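Astuces d'atelier : vivre avec une cellule robotisée quand on est douze sur le plancher

Notes prises chez Cadine, atelier de conditionnement, entre deux palettes. Pas dans l'ordre. Je complète quand j'ai le temps.

Pour situer : on remet en carton des conserves, des bocaux, des petits flacons. Avant, tout à la main. Depuis octobre, une cellule avec un bras au poste 3, et la simulation sur l'écran du bureau des méthodes, où on essaie les prises avant de les lancer en vrai. Le reste de la ligne n'a pas bougé. Les gens, si.

Avant de démarrer

Faire le tour de la cellule à pied. Toujours dans le même sens. Chez nous c'est par la gauche, porte, bac de rebut, armoire, retour au pupitre. Si vous changez de sens vous oubliez le bac, c'est garanti.

Essuyer les ventouses et les doigts de pince avec un chiffon sec. Pas d'alcool sur le caoutchouc, ça le fait durcir en quelques semaines. Urszula Bednarek, qui tient l'équipe du matin, met un chiffon bleu accroché au pupitre et un blanc pour le reste. On ne mélange pas.

Vider les fonds de carton. Un bout de scotch qui dépasse, et le capteur croit qu'il y a une pièce.

Noter l'heure du premier cycle dans le cahier. Au stylo. L'écran garde tout mais personne ne va relire l'écran.

Les boîtes couchées

Le gros sujet. Une conserve debout, ça se prend bien par le dessus. Couchée elle roule, et l'angle n'est jamais le même. Ce qui marche chez nous :

un tapis antidérapant au fond du bac, découpé au cutter, 34 cm de large pour nos bacs gris

deux doigts qui se ferment lentement, puis serrage. Pas l'inverse, sinon la boîte part

viser le milieu du corps, pas le bord serti

laisser de la place sur les côtés. Les doigts sont plus épais qu'une main, il leur faut du vide des deux cotés de la pièce

Les petits objets coincés contre une paroi, on a arrêté de les demander au bras. Il y arrive une fois, il pousse l'autre fois. C'est Esperanza Crenshaw qui les retire à la main au passage, avant de glisser le bac. Trois secondes. Le bras passait son temps à chercher.

Étiquettes : les papier brillant glissent plus que les mates. Baisser la vitesse de levée d'un cran, pas la force. Trop de force et vous avez une boîte marquée, donc rebut, donc client pas content.

Régler sans y passer la journée

Un seul réglage à la fois. Un. Noter l'ancienne valeur avant de toucher. On a perdu une matinée complète parce que deux personnes avaient corrigé le même décalage, chacune dans son coin.

Faire douze cycles à vide après chaque changement. À vide veut dire bac vide, pas pince vide qui passe au dessus de produits.

Sauvegarder le programme sous un nouveau nom. Nous : nom du client, puis lettre. Clollow A, Clollow B. Les noms du genre « final » ou « bon » sont interdits depuis le printemps.

Si on essaie d'abord sur ordinateur, bien. Mais à l'écran les bacs sont propres, les bords sont droits, les étiquettes ne se décollent pas. Prévoir une marge. On remonte la hauteur d'approche quand on passe en réel, puis on la redescend petit à petit.

Ce que ça change pour l'équipe

Moins de port. Ça, tout le monde le dit, les épaules vont mieux. Un carton plein de bocaux Neladby pèse son poids et on en faisait 445 par poste sur les grosses journées. Le bras en prend la moitié, l'autre moitié reste à nous parce que les formats ne passent pas.

Plus de surveillance par contre. Et surveiller fatigue autrement. Les yeux, la nuque. On tourne toutes les deux heures, pas plus, même si la personne dit que ça va. Le tableau de rotation est affiché au vestiaire et il se remplit la veille.

Les pauses : la machine ne s'arrête pas toute seule pour la pause. Au début on partait à tour de rôle et on ne se parlait plus. Maintenant on met la cellule en attente un quart d'heure, tout le monde sort. La cadence du jour n'a presque pas bougé, et on se revoit.

Le bruit. Les ventouses sifflent. Un silencieux sur l'échappement d'air, c'est une pièce pas chère, demandez-la le jour de l'installation et pas six mois après comme nous.

Former tout le monde au redémarrage simple. Pas seulement le technicien. Chez nous neuf personnes sur douze savent relancer après un arrêt, les trois autres sont en cours. Avant ça on attendait Zieliński au téléphone (l'intégrateur, très aimable, mais à deux heures de route).

Les arrêts qui reviennent

Capteur sale. Neuf fois sur dix. Chiffon sec, redémarrer.

Bac de travers. Mettre deux butées vissées au plan de travail. On a essayé les marquages au ruban, ils partent en une semaine avec les roues des transpalettes.

Pince qui se ferme sur rien. Regarder si la pièce a roulé contre la paroi. Si oui, arrêt, porte, remettre la pièce au milieu, fermer, acquitter. Jamais la main par dessus la barrière, même pour une seconde, même si le bras a l'air immobile. Il attend un signal, il n'est pas éteint.

Pression d'air basse. Aller voir le compresseur avant d'accuser le robot. Purger l'eau le matin.

Message incompréhensible en anglais : on a collé une feuille plastifiée avec les messages les plus fréquents et ce qu'on fait. Faite par l'équipe de l'aprèm, avec leurs mots à eux. Elle sert tous les jours.

Rangement autour de la cellule

Rien de posé sur le capot. Ni café, ni scanner, ni gants.

Doigts de rechange dans une boîte fermée, par paires, avec un élastique. Un doigt neuf avec un doigt usé, ça prend de travers. On change la paire.

Vis de pince : frein filet faible. Le fort, vous ne les ressortirez plus. Contrôler le serrage une fois par semaine, marquer la tête au feutre, si le trait a tourné ça se voit de loin.

Balai suspendu, pas appuyé à la barrière. Il tombe, la barrière coupe, arrêt d'urgence, tout le monde sursaute.

Éclairage : attention aux reflets sur les boîtes. Une réglette orientée vers le mur plutôt que vers le bac, et la caméra voit mieux. On avait acheté un cache, inutile finalement.

Pour les ateliers qui hésitent

Commencez par un seul produit. Le plus bête, le plus régulier. Nous on a voulu en passer quatre d'un coup et on a ramé tout l'automne.

Demandez à celles et ceux du poste ce qui les embête. Pas au bureau. Les réponses n'étaient pas celles prévues : la palettisation, on s'en fichait un peu, c'est vider les bacs en vrac qui cassait le dos.

Dites tôt ce que deviennent les gens. Ici pas de départ, une personne est passée au contrôle, une autre aux réglages avec la prime qui va avec. Mais on l'a su tard, et les deux mois d'avant ont été pénibles.

Comptez le temps de nettoyage dans la cadence. 92 cartons à l'heure sur le papier, moins dans la vraie vie, c'est normal.

Reste à écrire : le changement de format, la maintenance du mois, et la fiche pour les intérimaires qu'Urszula me réclame.
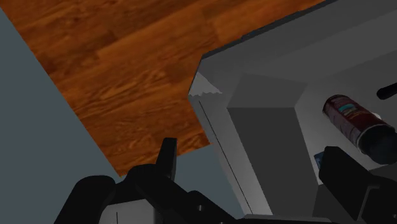

Pour le changement de format j'ai déjà un début : sortir tous les bacs de l'ancien produit avant de charger le nouveau programme, vérifier la lettre sur le pupitre, et faire le premier carton à vitesse lente avec quelqu'un devant l'arrêt. La suite quand j'aurai retrouvé mon cahier.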